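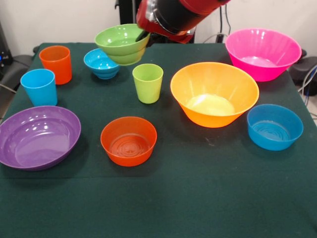 Wer in der Spülküche einer Kantine einen Greifarm einführt, fängt am besten beim Geschirr an und holt das Team gleich dazu! Bei uns in Ristmont gehen mittags 800 Teile über die Theke, und das Sortieren geht auf die Handgelenke. Übt zuerst mit buntem Kunststoffgeschirr auf einem dunkelgrünen Tuch. Schüsseln fasst der Arm am Rand, mit einem Finger innen, so wie bei der hellgrünen. Geht das mit allen Formen, kommt das Stapeln dran.

Schritt 2: Legt gemeinsam fest, was der Arm übernimmt und was bei euch bleibt. In unserer Frühschicht (6 Leute) war das die beste Stunde des ganzen Projekts, so viele Ideen kamen da zusammen!

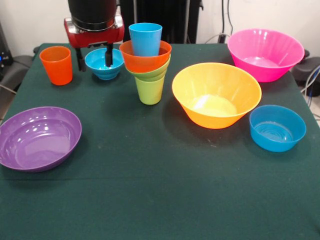

Gläser und Messer bleiben bei uns Handarbeit. Schreibt die Aufteilung auf und hängt sie neben den Spülplan.

Schritt 3: Plant 3 Wochen Parallelbetrieb ein und wechselt euch an der Steuerung ab. Ab September lernen bei uns auch die Aushilfen, wie man Ultetik neue Stapelfolgen beibringt.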